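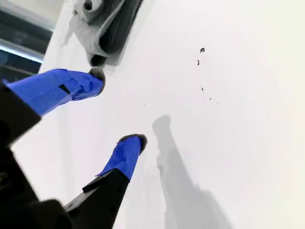
Can anyone come and watch the robots being tested at Brukirell?
Visitors are welcome on open days, which are held twice a year, in July and in the autumn, and places have to be booked beforehand.

The latest open day was held on 2025-10-30 in the main hall at Brukirell, with 434 people through the door between ten in the morning and four in the afternoon. Entry was free and school groups were let in first.

Most of the programme dealt with household and cleaning work. Jangate ran short demonstrations every half hour, with an operator guiding a two-fingered gripper over a white surface. Visitors stood behind a rope and could put questions to the operator between runs. A few of the older pupils were allowed to take the controls themselves for a couple of minutes each.

Merja Kallio, who leads the testing work at Jangate, gave a talk before lunch and another at half past two. She said that small marks on pale surfaces remain hard work for a machine, both to find and to reach, and that her group changes the padding on the fingertips often.

"People ask when they can have one at home," she said. "I can't give them a year. We are still learning how hard to press."

Vashisht showed a sorting line for small parts in the side room, and Tronier had a stand with charging equipment and spare motors. The queue for the sorting line was the longest of the day and the last group did not get in until after closing time.

Parking was a problem in the morning. Visitors to the next open day are asked to use the bus, which stops at the gate, or the lower car park behind the workshop.

Booking for July opens in the spring. Groups of more than 2 classes should write to the Brukirell office first. The café will be open, but the upper floor will be closed for building work.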